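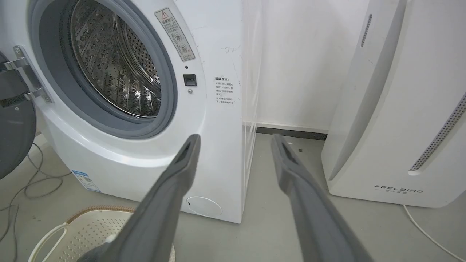
Door open, basket parked, gripper spread in front.

14 shares | 6 comments

I've been living with the Vevgate laundry arm for 13 weeks now and I've put off writing this review because I kept changing my mind. I liked it a lot, then I really didn't, and now I'm somewhere in the grumpy middle.

What it does well first. Unloading is great! It creeps up to the drum, opens those two big grey fingers and pulls stuff out a handful at a time into the basket. Slow as a wet week, but I'm usually making dinner so who cares. Socks, towels, even a doona cover (that one took three goes and a bit of swearing from me).

Then came the door lock business. One evening in May it decided the drum was empty when there was still a hoodie in there, sleeve hanging out over the rubber seal. Off it went to close the door. The sleeve got pinched, the latch couldn't get into its slot, and the arm kept pushing. And pushing. The manual says it backs off after 30 newtons of resistance, and mine did not. I heard the hinge creak from the kitchen and ran in to hit the stop button, which is on the base, so you have to reach in under the arm to get at it. Terrible spot for it. If one of the kids had been in there with a hand near the door I'd be writing a very different review.

The app gave me fault 491, "contact limit not confirmed". I rang Illevwood, the shop that sold it to me, and they reckoned the force sensor had drifted and a recalibration would sort it. It was fine for a fortnight and then it did the same thing with a tea towel. Second time round they swapped the whole wrist for a new one under warranty, no arguments, and I'll give them full marks for that.

Since the swap, no more 491s. I still don't run it when I'm out though, and I've moved the power switch to the wall near the doorway so I can kill it without going anywhere near the fingers. Keep your cords and cables well away from where it travels too, it has no idea they're there.

I did look at the Kubíček before buying and it has a proper stop button on a lead, but it was almost $2,000 dearer. Knowing what I know now, I'd at least go and have a play with one.

Three stars. It'd be four if they moved that button.

6 comments | Share | Save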